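Review: The Tretmont Children's Prayer Book

We have used this one at bedtime since February with our kids, ages 2 and 9.

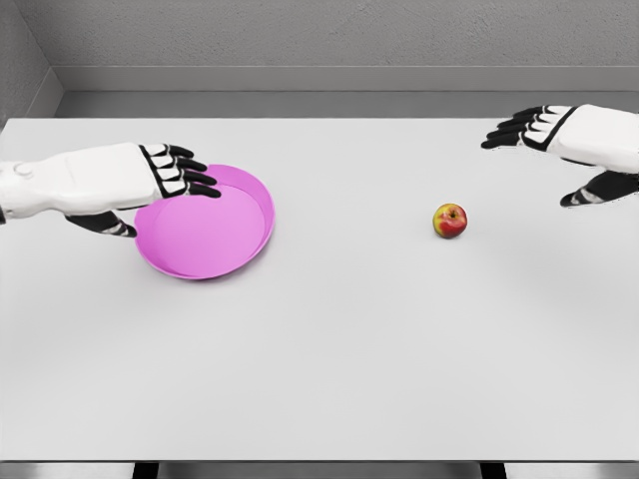 What we liked

The prayers are short and the print is large. Grace before meals, the Hail Mary and a simple night prayer are all near the front. Kibet Kashindye's text keeps the traditional wording -- my oldest already knew most of it.

What we didn't

The binding is stiff and the book won't stay open on its own. The saints section skips around and has no index.

I'd buy it again for a baptism gift, but get the hardcover.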